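Jornada de puertas abiertas de Staltholm

La jornada de puertas abiertas de Staltholm es una demostración pública de manipulación robótica que se celebra en la zona de lectura de una librería de Drarthorpe. La organiza el grupo de trabajo Gurnik, dedicado a la recogida de objetos cotidianos con pinzas de dos dedos. La edición más reciente tuvo lugar el 13 de septiembre de 2026 y recibió a 269 visitantes.

Historia

El grupo Gurnik presentaba antes sus trabajos en su propio taller, en el mes de julio y solamente para personas invitadas. La coordinadora Yolanda Sepúlveda propuso trasladar la demostración a un lugar abierto al público, con muebles y objetos que no hubieran sido preparados para un robot. La librería aceptó la propuesta con la condición de que la venta no se interrumpiera durante la visita.

Lugar y disposición

La demostración se hace en las mesas redondas de madera situadas delante de las estanterías, entre sillas tapizadas. Sobre las mesas permanecen los carteles y los jarrones con flores secas que forman parte del local. En la mesa central se trabaja con objetos pequeños, entre ellos una alfombrilla de ratón blanca con reposamuñecas de color coral. La herramienta empleada es una pinza manual de dos dedos, con superficies acanaladas de color magenta, que lleva una cámara y que una persona guía con la mano.
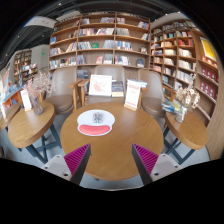

¿Para qué sirve guiar la pinza con la mano si el objetivo es que trabaje un robot?
Sirve para registrar los movimientos de una persona con una herramienta de la misma forma que la del robot, de manera que después el robot pueda aprender de estas grabaciones.

Desarrollo de la visita

La visita se realiza en grupos y se divide en 5 turnos. Cada turno comienza con una explicación corta, a la cual sigue una serie de tareas sobre la mesa: acercarse a un objeto, cerrar los dedos, levantarlo y dejarlo en otro punto. Los objetos planos se consideran los más difíciles, porque los dedos tienen que entrar por el borde sin empujar la pieza. Los visitantes mayores de 9 años pueden probar la pinza, siempre acompañados de un miembro del grupo.

Las tareas se graban en episodios cortos, que luego se revisan con el programa Solanki. Este programa permite marcar el momento del contacto y el momento en que se suelta el objeto. Los episodios en los cuales el objeto se cae no son eliminados, sino que se guardan con una etiqueta aparte. Según el resumen publicado por Gurnik, en la última edición se obtuvieron más de 5 horas de grabación útil.

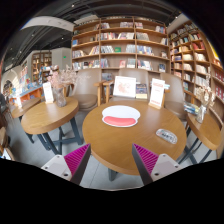 Los dos dedos de la pinza ante la mesa central de la zona de lectura, con la alfombrilla al fondo del tablero.

Recepción

Los asistentes valoraron de forma positiva la posibilidad de ver el trabajo de cerca y de hacer preguntas durante las tareas. La crítica más repetida fue la falta de espacio entre las mesas, que obligaba a una parte del público a seguir la explicación desde lejos. También se pidió que hubiera una pantalla para mostrar las grabaciones en el mismo momento. Sepúlveda respondió que la pantalla se estudiaría para la edición siguiente, pero que el número de mesas dependía de la librería.

Véase también

Manipulación robótica
Aprendizaje por demostración
Pinza (robótica)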